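Handout, week 4: Getting Your Parent Group Started

Hi everyone! I loved how much you all had to say last time (we ran over again, sorry – I'm a talker). Today I want us to think about the first evening, when nobody knows each other yet and half the room wonders if they should have stayed home.

Set out fewer chairs than you think you need. My own first group in Rinent had six parents in a hall for eighty, and it felt like a waiting room. A plain office chair by the door is fine for whoever greets people.

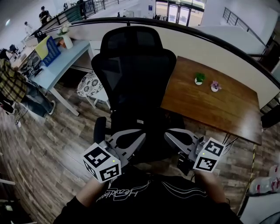 Opening questions

Ute Heitmann uses just one: what made you laugh this week? I've borrowed it for nearly three years. Keep your own answer short so the quiet ones get a turn.

For next time: write down three questions you'd be happy to answer yourself, and read the Zarnden leaflet.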